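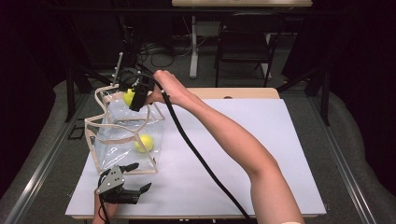

Where do you keep tennis balls so they don't end up under the couch?
In a clear container with an open top, on a table. You can see what's in it and drop one back in without hunting for a lid.

Tidy Table page, July update

Quick one tonight, more words later when I get a minute. This is the container corner of our Arnamura storage pages, and the first shot is up top. Lots of you asked about see-through bins after the shoe rack post so I'm starting there.

Top picture: clear plastic container, cream colored strips along the edges. Tennis ball on the bottom, front right corner. Second one up by the opening, just under the rim. Yellow on clear shows up really well.

Same picture, the walls. A bit wrinkled and they catch the light. Rim is wavy too. Doesn't bother me, for balls you don't need a perfect box.

And the table. Light wood with a big white board flat on top, covers nearly all of it. I like white under clear plastic, makes the whole corner brighter. Small round hole in the wood at the far side, handy spot for a lamp cord if you have one.

Few notes from the comments before I forget:

Rommel Enriquez wants to know about lids. I leave them off. Balls that come in damp from the court need air or they get that smell.

Rommel Dimaculangan keeps his in a mesh bag on the door. Fine for a couple, gets lumpy after that.

For size, measure across the top first and then the shelf. I did it teh other way around with the Lumbao bin and had to take it back. My shelf opening is 21 inches, go measure yours.

Wipe the inside with a soft dry cloth, paper towels scratch. Dish soap if its really bad.

Next up is jump ropes and the pump needles, which are all over the hall drawer right now. Send your own corners in by email, one picture each please, the inbox is at 54 already.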